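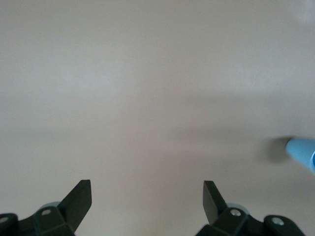
Figure 3. Light blue cup-like vessel lying on its side on a plain grey-beige surface, with diffuse reflections of light and a dark contact shadow at the rounded end.

4.2 Surface finish and the reading of small tableware

The second part of the study concerned the table surface itself. In the Penry trials reported in Section 4.1, the finish was held constant and only the tableware was varied. At Ovley the arrangement was reversed: the same drinking vessels were presented on surfaces of differing sheen, and participants were asked to judge where each vessel touched the table and how far it stood from its neighbour.

Figure 3 is representative of the low-sheen condition. The surface is unpatterned and finely grained, and the reflections on it are soft, without a distinct edge. Its colour is not uniform, passing from a cooler grey to a warmer, brownish beige. A gradient of this kind was common to all the low-sheen views and was not corrected before presentation, as correction would have altered the shadow tones as well.

For a vessel lying on its side, the shadow carried most of the information. In Figure 3 it is darkest where it meets the rounded end and lightens with distance from it. Participants placed the contact point within 2 mm of the measured position in 86 per cent of low-sheen presentations. Under the high-sheen condition, errors were larger and tended towards the brightest reflection, even when this lay well clear of the vessel. Gittins and Kälin observed the same drift with glazed bowls in the earlier Drallis work, but attributed it to the curvature of the bowl. The present results suggest that the table finish is at least partly responsible.

The colour of the vessel had a smaller effect. Light blue, white and pale green vessels were judged with similar accuracy on the grey-beige surface. White was slightly worse where a reflection fell close to the rim - a case that could not be fully excluded under the fixed lighting at Ovley. Handles and printed patterns were avoided throughout, so that neither could serve as a cue to orientation. Orientation was instead taken by most participants from the rim and from the widening of the body towards it.

A total of 400 judgements were collected in June, divided equally between the two finishes. Sessions began at 9.30 and ended before noon, with the blinds closed. Three judgements in the high-sheen set were repeated after a lamp was found to have been moved between presentations; the repeated values are used in the analysis.

Two limitations should be noted. The surfaces were new and unmarked, whereas tables in the Wandthorpe dining rooms, for which the guidance is intended, show wear and cleaning marks that may themselves act as distance cues. In addition, all vessels were empty. Filled vessels standing upright are treated separately in Section 4.3.

Print this section | E-mail this section
Correspondence: Rhydian Gittins, Wandthorpe | Copyright the authors | Back to top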